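## Collecting our practice grabs

By May we had a gripper that opened and closed the way we wanted, and very little to teach our arm with. Gifty Annan suggested moving outside, where the light changes all the time, and I am so glad she did (even if Fiifi Issahaku grumbled about carrying everything!). We set a goal of 60 tries per object, with 30 more for anything that gave us trouble, and then we argued quite happily over what should count as trouble.

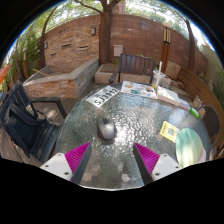

*Figure 1. Hand-held gripper open over the glass patio table, with the computer mouse between us and the far side.*

The mouse was Esi Korletey's pick, and it was a good one, being round on top and not very forgiving if you come in crooked. Glare off the glass worried us more than the shape did, so Tshepo Motaung kept a log of which tries had bright reflections near the object. In the end we had nearly 900 tries, counting the bad ones, which we decided to keep in a separate folder. Sorting them took us far longer than recording them, and Gifty is still working through the last batch.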